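Journals > Business and Management > Working Papers > Supplier Relations

Home Browse Authors For Reviewers Contact

4. Payment terms after the change of ownership

Gyu-bin Yook, Nhàn Đồng, Bahman Mazandarani
Version posted 02/10/2020

4.1 What changed on paper

Section 3 described how Lillard came to own both Istura and Pacheco and how the two firms were folded into one purchasing office at Pandusdale. The present section looks at what happened to the firms that sold to them. Our interest is in payment terms: how long a supplier waits for its money after it sends an invoice, and who gets to decide that.

Before the purchase, Istura and Pacheco handled this question in different ways. Istura had a written policy that went back to its founding and was attached to every purchase order. It asked suppliers to invoice at the end of the month and promised payment by the end of the next one. Pacheco had no single policy. Each buyer agreed on terms with each supplier, and the terms were kept in the buyer's own files. When we asked for a full list of Pacheco's terms as they stood before the sale, the firm could not produce one, and we had to rebuild it from invoices and bank records.

The new owner sent a letter to all active suppliers in April. The letter ran to a single page. It said that all orders placed from then on would follow the group's standard terms, which were longer than any that Istura had used and longer than most at Pacheco. It gave a mailing address for questions and did not name a contact person. Suppliers who kept shipping after receiving the letter were treated as having agreed.

We hold copies of the letter from both sides. The text sent to Istura's suppliers and the text sent to Pacheco's suppliers are the same apart from the company name in the heading. This matters for what follows. The differences between the two groups of suppliers cannot be put down to a difference in what they were told.

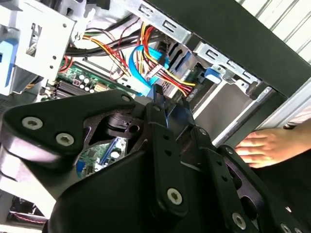 The letter also left one thing open. It did not say whether invoices already in the system would be paid on the old terms or the new ones. Istura's accounts staff took it to mean the old terms, and paid that way. At Pacheco the matter was left to the buyers, and practice varied from desk to desk. Several suppliers told us that this period caused them more trouble than the new terms themselves, as they could plan for a longer wait once they knew how long it would be.

4.2 Data

The main source is the invoice ledger of the combined purchasing office. After removing duplicates, credit notes, and transfers within the group, the ledger holds more than 900 supplier accounts. We dropped accounts that had no activity on one side of the change, because they tell us nothing about a before-and-after difference. That left 400 accounts with usable records on both sides, and all results in this section refer to those.

For each account we recorded the invoice date, the date the invoice was logged, the date it was approved, and the date the money left the bank. The gap between the first and the last of these is what a supplier experiences as the wait. The two dates in between let us see where the wait comes from. An invoice can sit a long time before it is approved, and it can sit again after approval until its due date arrives. Only the second kind of delay is governed by the terms.

We added interviews with people on both sides. Kyu-ri Ji carried out the interviews with suppliers, and Gun-woo Tak carried out those with buyers and accounts staff. The same list of topics was used throughout. Interviews were not recorded. Notes were typed up on the same day and sent back to the person interviewed, who could correct them. A few did so, mostly to fix dates. We use the interviews to help explain patterns in the ledger and do not draw any counts from them.

There are limits to the ledger. It shows when an invoice was logged at Pandusdale, which may be later than the day it arrived. Paper invoices were opened in the mail room and sent upstairs in batches, and we have no record of how long they spent there. Electronic invoices do not have this problem. Where we compare the two kinds, we start from the date written on the invoice.

4.3 Results for the two groups

Among former Istura suppliers, the wait grew by nearly the full difference between the old terms and the new. The change is clean in the records. Orders placed before the letter were paid on the old schedule, orders placed after it were paid on the new one, and there are few cases in between. Approval times hardly moved.

Former Pacheco suppliers show a mixed picture. For the larger ones, the wait grew by less than the letter would suggest. For the smaller ones it grew by more. Two things are going on here, and they pull in opposite directions.

The first is that buyers went on making side agreements. A buyer who wanted to keep a large supplier happy could mark an invoice for early release, and the accounts system would let it through. This option had been built for disputes and corrections. At Istura it was used for those purposes only. At Pacheco it became a way to keep the old terms alive for suppliers who knew whom to call. Buyers spoke freely about this and did not regard it as breaking a rule - several said they had understood the letter as a starting position.

The second is approval time. Once Pacheco's invoices had to pass through the shared office, they needed an order number that matched the order in the system. Many small suppliers had never been given order numbers. They had taken orders by phone and written the buyer's name on the invoice. These invoices were set aside until someone could match them by hand, and the clock for the payment terms started only after that. In effect the supplier waited twice.

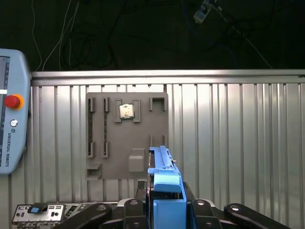
Figure 2. Gray mounting board fixed to a ribbed metal wall, with a blue plastic component held by a gripper.

To separate the two effects, we compared invoices that carried a valid order number with those that did not. With a number, small and large Pacheco suppliers had similar approval times. Without one, small suppliers waited longer, partly because large suppliers had staff who would chase a missing invoice. The remaining difference between small and large suppliers is explained mostly by early release.

We also checked whether the pattern could reflect the kind of goods sold. Pacheco bought more services than Istura did, and services are harder to match to an order. Leaving services out makes the difference between the groups smaller but does not remove it. The same holds when we leave out suppliers that sold to both firms before the purchase.

4.4 What suppliers did in response

We expected that some suppliers would raise prices to cover the cost of waiting. The ledger gives only weak support for this. Unit prices rose a little for goods where we can compare like with like, but prices in the sector were rising in any case, and we have no good outside series to set them against. We therefore make no claim about prices.

Other responses are easier to see. Suppliers invoiced more often and for smaller amounts. Some who had billed once a month began to bill with every delivery. This added to the load on the shared office and probably lengthened approval times for everyone, though we cannot put a size on it. A few suppliers asked for a deposit on new orders. Istura's former suppliers seldom got one. Pacheco's sometimes did, again by arrangement with a buyer.

Hardly any supplier left over the terms alone. In the interviews, those who stopped selling to the group tended to speak of not knowing where their invoice was. One owner said he had waited longer for other customers and minded it less, since he could ring them up and get a date. The shared office had a general phone line, but the people who answered it could see only whether an invoice had been logged. They could not see why it was on hold.

4.5 Checks and remaining questions

We ran 3 further checks. Moving the cut-off date forward or back by a month leaves the results much as they are. Weighting accounts by value in place of counting each one equally makes the Pacheco change look smaller, as one would expect if large suppliers were being released early. Dropping the weeks right after the letter, when the treatment of open invoices was unclear, reduces the spread in the Pacheco group and leaves the average close to where it was.

Two questions remain open. One is how long the side agreements lasted. Early release was still in use at the end of our data, at a lower rate than at first, and we do not know whether it went on falling. The other is how far the Istura result depends on the firm having had a written policy in the first place. Its suppliers were used to being told the terms and its staff were used to applying them. With only one firm of each type, we cannot tell the effect of the policy from the effect of the people. Section 5 returns to this with records from the freight contracts, where both firms had written terms from the start.

Related working papers

Who Signs Off? Purchase Approval in Merged Offices
Order Numbers and Small Suppliers
Freight Contracts Before and After a Sale
Early Payment Discounts in Mid-Sized Manufacturing Firms
Letters to Suppliers: Wording and Response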